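Sutia Wrist Cable Retainer Kit, by Drusthorpe

If your two-armed Sutia has ever stopped dead halfway through a job, we do sympathize -- our own bench unit did it 3 times one November.

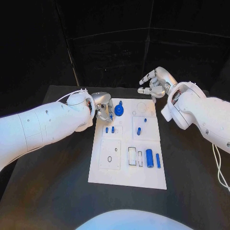
Snagged cables were the culprit, as Shahnaz Haque in our repair shop soon found. A thin white cable loops over the top of the left wrist joint, and a loop like that can catch and tug its plug loose. 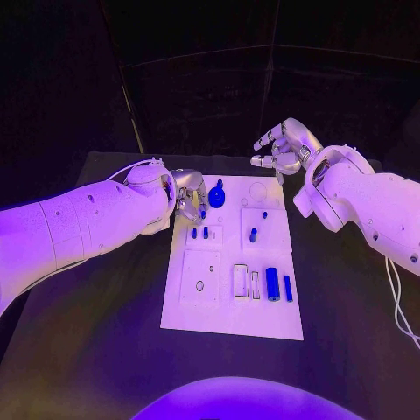 Power down before fitting, please, and keep fingers clear of the joints. Each kit holds 2 clips and takes 30 minutes to fit.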